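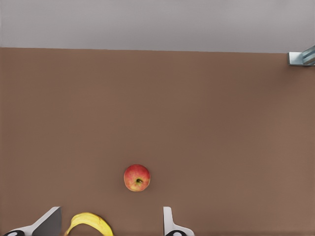 *Brown tabletop, gray wall.*

# Dramton Public Comment Timer

**By Rendetti. $1,348 for the full set. In stock, ships from our warehouse in Fuentealba.**

The Dramton is a speaker timer for city councils, school boards, county supervisors, zoning hearings and legislative subcommittees that take testimony from the public. It counts down, it changes color, and at zero it makes a noise. People have been elected to office who could not do all of those reliably.

You get a podium display, a dais display, a clerk's control box and the cables to join them up. There is no app. We were asked for an app at every trade show for years, and then a few of the people asking tried to get a phone to pair during a rezoning hearing, and the requests tapered off.

## What's in the box

- Podium display with weighted base
- Dais display (same numbers, larger, faces the members)
- Clerk's control box
- Two data cables and one power supply
- A laminated card explaining all of it, which will be lost by December

The gooseneck mount, wall bracket and carrying case are sold separately. See Accessories, further down.

## How it works

The clerk presses a preset and the time appears on both displays. When the speaker starts, the clerk presses START. The light is green until the warning point, then yellow, then red, and at red the chime sounds once. If the speaker keeps going, the display counts upward in red so that the room can see how much extra democracy it is getting.

There are seven presets. They ship set to the lengths most of our customers use, and you can change any of them by holding the button down until it blinks. The most popular preset by a wide margin is three minutes. The least popular is the longest one, used for invited presenters, who tend to treat it as a suggestion.

### PAUSE

Pause is the button the clerk will use most after START. It holds the time while a member asks a question, while an interpreter catches up, or while the audience is asked to please hold its applause. The display shows a steady yellow bar when paused, so the speaker knows the time isn't being quietly eaten.

### YIELD

Some bodies let one speaker give unused time to another. Press YIELD and the remaining time is stored and added to the next speaker. If your rules don't allow this, a switch under the base turns the feature off. We suggest turning it off before the meeting. A switch flipped in the middle of public comment looks like a ruling, and you will get letters.

### ADD

Adds time in small steps at the chair's direction. The control box keeps a record of every addition along with the start and stop of each speaker, and you can print that record afterward. The log was requested by a city attorney. We don't ask follow-up questions of city attorneys.

## The chime

We have spent more time on the chime than on the rest of the product put together. Our first model had a buzzer, and it made every speaker sound as though they had given the wrong answer on a game show. The second had a bell, and people in the back row stood up.

The current chime is a low two-note tone designed by Svend Arnardóttir, our sound engineer, who came to us from elevators. It is loud enough to be heard over a person describing their neighbor's fence and soft enough that nobody has yet accused a school board of silencing them with it. (They have accused school boards of silencing them in other ways. We can't help there.)

The volume knob is on the clerk's box. The chime can be shut off completely, in which case the light does the work.

## Specifications

| | |
|---|---|
| Displays | Two, podium and dais |
| Presets | 7, all adjustable |
| Count direction | Down to zero, then up in red |
| Speaker log | Last 162 speakers, then overwrites the oldest |
| Connection | Wired; cables included |
| Power | Standard wall outlet |
| Battery backup | Yes, in the control box only |
| Chime | Two-note, adjustable, can be silenced |
| Warranty | 3 years, parts and labor |
| Firmware | Current release dated Wed 14 May |

A word about the log limit. It was chosen because it was the largest number of speakers any of our customers had ever recorded in one sitting when we drew up the circuit board. The subject that night was chickens. If you expect more than that, print the log at the recess.

## Will it fit our room?

Probably. The podium display sits on top of a standard lectern and doesn't block the microphone. The dais display can stand on the desk in front of the chair or hang on the rear wall where all of the members can see it, and where the ones who would like to look at something else at least have to make an effort.

If your chamber is historic, which in our experience means there is one outlet and it belongs to the flag lighting, call us before ordering. Vaida Priedītis in our installation office has laid cable under a good many protected floors and knows what a preservation officer will and won't sign.

For folding-table meetings in a library or gym, the whole set goes in the carrying case and can be put up by one person before the coffee is ready.

## Rules, laws and what we can't tell you

Please don't ask our sales staff how long you are required to let people talk. Open meetings law differs from state to state, your own rules of procedure sit on top of that, and our sales staff sell timers. Ask your counsel. Whatever the answer is, the Dramton can be set to it.

We will say that a timer is only as fair as the hand on it. Start it at the same point for everybody. Most clerks start when the speaker finishes giving a name and address. Pick your moment, write it down, and stick with it even when the speaker is the former mayor.

## Accessibility

The color changes are matched by shapes in the corner of each display: a circle for green, a triangle for yellow, a square for red. Speakers who can't tell the colors apart get the same warning. The chime can be given a second, earlier sounding at the warning point for speakers who can't see the display. To turn this on, hold PAUSE while plugging in the power. It's on the card, if you still have the card.

Speakers using an interpreter are often given double time. Press the preset twice.

## From people who own one

> We had a kitchen timer shaped like a tomato. It served the county well for a long time, but you try telling a developer's lawyer that the tomato has spoken. The Dramton has ended most of the arguing. What's left is about the budget.
>
> *Olga Ocampo, county clerk*

> Solid unit. I wish the buttons lit up. Our chamber goes dark for slide presentations and I have started the wrong preset twice, once on a state senator, who didn't mind because it was the long one.
>
> *Paloma Zamora, deputy city clerk*

> Four stars. It works as described. The chair now watches it instead of the speaker.
>
> *Eulalia Godoy, school board secretary*

The button lighting has come up before. A backlit control box is in testing and will fit existing sets when it's ready. We don't have a date and have learned to stop guessing at one on a web page.

## Accessories

**Gooseneck mount.** Raises the podium display to eye level. Worth having if your lectern slopes.

**Wall bracket.** For the dais display. Screws included, wall not included.

**Bestness carrying case.** Hard shell with cut foam. Has a pocket inside the lid for the laminated card.

**Replacement laminated card.** Free. Write to us and say how many. Nobody has ever asked for just one.

## Trading in the older model

Owners of the buzzer model can send it back for a credit against the new set. We take them in any condition, including the one that arrived with a dent in it and no note. Ask for a return label first so that the box reaches the right bench. The old cables don't fit the new displays, so please don't keep them as spares.

## Ordering

We accept purchase orders from public bodies and ship before payment, on the theory that we know where to find you. Sales tax is left off when we have your exemption certificate on file. If your purchasing rules call for competing quotes, we'll supply ours on letterhead, and we'll be pleasant about whoever else is in the folder.

Orders placed before noon go out the same business day. If the set has to arrive before a particular hearing, put the hearing date in the comments box when you order. The comments box has no time limit.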